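Sindwood Shared Workshop – Bench Notes
By Achilleas Spanos
November

Print this thread | E-mail this thread

1/ The Sindwood workshop is pleased to report on its two-arm bench cell, known to members as Wukar. The enclosure is complete, and both arms are mounted on a common aluminum rail.

2/ The walls are covered in terrazzo-pattern panels and the floor has a marble look. Members of the Karamanlidis build group selected both. A busy background was requested for the camera trials, and the group considers the request met.

3/ Total spending on the enclosure stands at 578 dollars, against an approved budget of 842. The remainder is reserved for spare gripper fingers and cable.

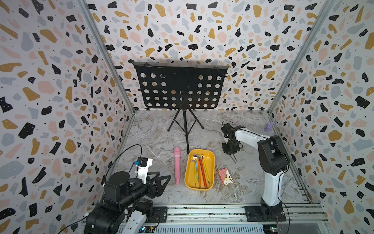
Wukar with both arms on the rail and the current set of test objects.

4/ The object set is chosen for variety of shape. The hex keys in the yellow tray remain the most demanding item, as their handles lie at different angles. The boxed playing cards are the preferred item for new operators.

5/ The music stand is on loan from the Luvberg rehearsal room and must be returned with its clips intact. Operators are asked to keep the arms clear of its legs.

6/ Each object will be attempted 100 times per arm, or 200 attempts in all. Results will be entered in the shared log by the operator on duty. Partial runs should be entered as well – please mark them as such.

7/ Cable routing is still under review. The loop at the left wrist is to be shortened once a suitable clip has been printed. Proposals may be left at the front desk before 6 p.m.

Contact: Sindwood front desk | © Sindwood Shared Workshop | Back to top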